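5 June 2024

Second day on the gripper comparison. Got in before the others and spent the first hour on the Darwish pair, which still had last week's finger pads on. Changed them, then found I had mixed up the left and right mounting screws. They are a different length on each side. Wrote that on the lid of the parts tin.

The plan Shinji and I agreed on is simple. Same cloth, same board, same person, first the Darwish grippers and then the Hollex ones. Pick up the cloth, wipe, put it down, 40 times with each pair. Samer wanted to add the cup task as well but we would not have finished by Friday, so that waits.

Darwish in the morning. The squeeze is light and my hands were fine at the end. The trouble is the trigger return. When I let go fast, the fingers stay closed a moment longer than they should and the cloth drags. The log shows it too, a flat step in the finger width and then a jump. Fabian thinks it is the spring. I think it is the rail, since the left one is worse and the left one is the one that got dropped in December. We will swap springs tomorrow and see who is right.

Lunch late. Suha called from Flakano about the invoice, 2,836 for the second controller, and she wants the serial number on it before she pays. Sent it to her.

Hollex in the afternoon. Stiffer, and heavier at the front, so the wrists turn down after a while. But the fingers open when you tell them to. I had 23 clean runs before the tracking lost the right hand, and that was my own doing, I had turned the wrist so far that the markers faced the wall. After that I kept the elbows in and it held.
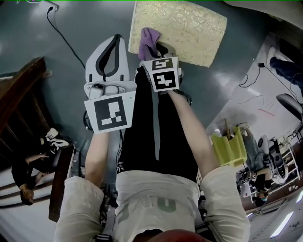
Photo: Hiba Kassab

Tried thin cloth and folded cloth. Folded is easy with both pairs. A single layer flat on the board is hard with both, and I ended up pinching a crease first and lifting from that. If the arm is going to learn from these runs it will learn the crease too. Asked Shinji if that matters and he said to keep doing it the same way every time.

Forearms sore tonight, mostly the right. I would still choose the Hollex for the long sessions if they can move some of the weight back toward the handle. Will put that in the note to Briltutitz, along with the two screw lengths.

Tomorrow: springs, charge everything, ask Samer for the other cable.

2 comments · 0 shares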